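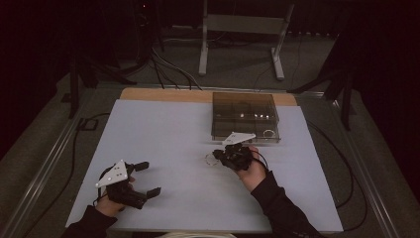 Drovell H2 Hand-Held Gripper Pair

Teach a two-arm task with your own hands. The Drovell H2 is a set of two black grippers, left and right, that the operator holds and moves over the work. Clirkon software records the position of both grippers and how far the fingers are open. Later the recording can be played on a robot, or used together with many others for training.

Each gripper carries a white triangular plate with small gray markers. Please keep the plates clean and do not cover them with a sleeve or with tape. When a marker is lost for a short moment, Clirkon marks this part of the recording in yellow and you decide to keep it or to delete it.

The H2 is made for table work with small parts: rings, boxes with compartments, lids, short cables. For heavy parts please look at the Grandham series — it has a stronger finger drive.

What is in the set
Left gripper and right gripper
Two marker plates, mounted
Two cables
One pair of spare fingers
Clirkon license for one computer

Good to know before you order
The cables should run back along the forearm and have some slack. A pulled cable makes the hand tired and the movement is not natural.
We advise to record 40 demonstrations of one task before the first training, and to make a break after every 15.
Finger pads are a wear part. Check them after 1,000 closings.
Tracking cameras and tripods are not included.

Delivery time is 16 working days. Customers in the Mtshali program order through their usual contact.

Page updated 20 July 2018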